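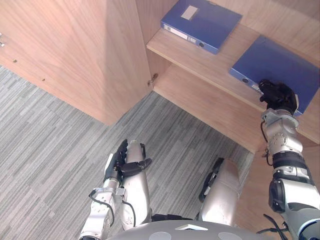 bench_orla wrote:
Right hand on our Purham humanoid faults out on the file cabinet task and I'm out of ideas. The job is to take box files off the lower shelf and put them back. It closes the fingers on the folder, pulls, and then the whole right side goes limp with fault code 816. The blue folders lie flat on the shelves with the finger hole on the spine, and I'm not using the hole at all, just curling the fingers over the near corner and spine. Left arm is fine and never throws anything. Last night it dropped a full folder from shelf height and the arm swung down into the cabinet. I was reaching in at the time and it missed my wrist by very little. Firmware is 854, Vonel hands, stock wrists.

tk_relay wrote:
816 on that hand is finger motor overcurrent. You're squeezing too hard. Drop the grip limit and try again.

bench_orla wrote:
Already did. Went down in 6 steps until it couldn't hold the folder at all. It still faulted at every setting, just later in the pull.

mudflap wrote:
Check the cable before you touch any more settings. If it's the thin one that loops down the outside of the right arm, mine did this at full reach. The loop gets tight when the wrist rolls, the connector backs out a hair, and the controller reads it as overcurrent. It would be dead for a second and then come back like nothing was wrong.

tk_relay wrote:
A loose connector should give you a comms fault, not 816. I've had both.

mudflap wrote:
On the older boards, yes. On 854 they share a code. It's in the Tunstall service notes, near the back.

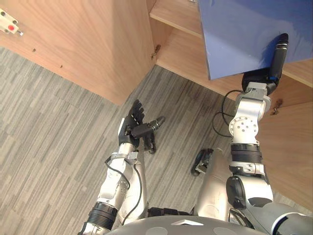

grayline wrote:
Forget the code for a minute. Why does the arm go limp on a hand fault? Ours holds position and opens nothing until somebody clears it. Dropping torque on the whole side with a load up is a bad default, and you had your hand in there. I'd stop running it until that is changed.

bench_orla wrote:
It's the setting it shipped with. I never looked at it.

tk_relay wrote:
Limp is the right default if a person is pinned. Holding position with somebody's arm between the robot and a shelf is worse.

grayline wrote:
Then keep people out of reach while it's live. You can't have limp arms and someone reaching into the cabinet next to them. We taped a line on the floor and anyone who crosses it hits the stop first.

tk_relay wrote:
Fine, agree on that part. Still don't agree on the default.

bench_orla wrote:
Update. Pulled the wrist cover and mudflap was right about the connector. The latch tab is cracked and I can slide the plug out with a fingernail. Put a Biltau clip on it and gave the cable more slack. Did 4 pulls with an empty folder and no fault. Haven't tried a full one. I also switched the fault behavior to hold for now, and I'm staying out of the cabinet while it's powered.

mudflap wrote:
Check the left one too. Same part, and the tab is thin on both.

bench_orla wrote:
Will do. Left one looks okay from outside but I haven't had the cover off yet.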